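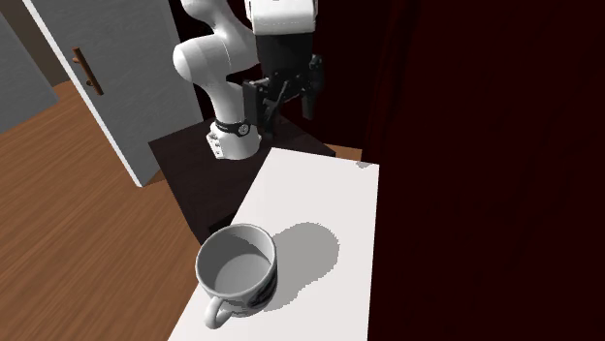 A visit to the simulation room at Clendell

On 8 Feb 2021 I was allowed to visit the robot laboratory of Clendell in Otitz. Our company, Kuhlmann, makes small drives and couplings, and for two years we have discussed whether a robot arm could take over some of the handling at our packing station. Knut Haberkorn from our purchasing department had arranged the visit. We were only two guests, Knut and I, and the open day which was planned for the whole region will now be held in July.

I must say first that I am a mechanic by training and not a software person. If I have written something not quite correctly, the people at Clendell may forgive me.

Arrival

The laboratory is on the second floor, over a carpet store. We were met by Rosemarie Kröger, who leads the group for manipulation. She gave us coffee and a short talk on the history of the company, which I will skip because it is on their website. After this we went to the simulation room. I had expected that we go directly to the real arms, but she wanted us to see the simulation first, and afterwards I understood why.

The simulation room

There are four desks and one large screen on the wall. Timo Rieger was sitting at the first desk and had the task called "mug on table" already open. It is a rendered room with a white arm on a dark table, and a white mug standing on a long white table in front of it. The gripper hangs with its fingers down. The task sounds very simple: pick up the mug and put it down in another place.

The room has more furniture than I thought necessary. There is a wooden floor, an open door and very dark red curtains. I asked Timo who needs curtains in a robot program. He answered that the program which controls the arm gets only pictures as input, and if it always sees the same empty gray space, it learns something about gray space. So they change the walls, the floor, the light and the tables. They have 191 such rooms at the moment, and some of them are much uglier, he said. One has a green carpet with a pattern that gave me a headache after a minute.

The mug is more difficult than it looks. It is white and it stands on a white table, so a camera has little contrast to work with. The shadow helps a bit. Also the handle can point in any direction, and a grip which is good for one direction is bad for another. Timo let the same task run several times with the mug turned differently. In most runs the arm took the mug by the wall, with one finger inside. In one run it pushed against the handle and the mug fell over. I found it good that he did not close the window quickly when this happened – at a trade fair you would never see it.

Knut wanted to know how many trials they make. For this one task it was 3957 trials in the last version, and they ran over night on the computers in the basement. With a real arm this would take weeks, and somebody would have to put the mug back each time. I thought of our own test bench, where it is usually me who puts the part back.

Speaking with Joscha Janssen

Joscha Janssen is responsible for the software, which they call Onov inside the company. He explained to us the difference between the simulation and the real world, and here I could follow better, as it was about friction. In the simulation you must tell the computer how slippery the mug is and how hard the fingers press. If these values are wrong, the arm learns a grip that only works on the screen. Therefore they do not use one value but a range, and the program must manage with all of them.

I asked if they could do this with our couplings, which are often a little oily when they come to packing. He was careful with his answer. Rigid parts are all right for them, oil is difficult, and plastic bags they do not offer at present. He wrote down the weights of our three most common sizes and wants to have samples from us.

The real arms

In the next room we saw two real arms. We had to stay behind the yellow line, and Ludger Hellwig, the technician, had the emergency stop in his hand the whole time. He started a program for sorting blocks and after that one with cups. The movement was slower than on the screen, with a short waiting before each grip. Ludger said that they limit the speed when guests are present, and that the waiting is the time for the calculation.

The noise was less than I had expected. We could talk normally. The fingers were already quite worn on the inside, and Ludger showed us a box with used ones. He changes the rubber pads himself and is not happy with the glue. We spoke about glue for a long time – Knut had to look at his watch in the end.

Costs and practical matters

A first study with our parts would take 45 working days. We received a price, but I do not want to publish it here. The model of our packing station they would build from our drawings, so nobody must come to measure except for the lamps over the belt, which are not in any drawing.

For colleagues who want to go in July: please take the entrance on the yard side, the front door is only for the carpet store. Parking is free behind the building. Safety shoes are not needed. Photographs are permitted in the simulation room, but in the room with the arms you have to ask Ludger before.

The samples go out to Otitz next week, two pieces of each size, one clean and one with oil.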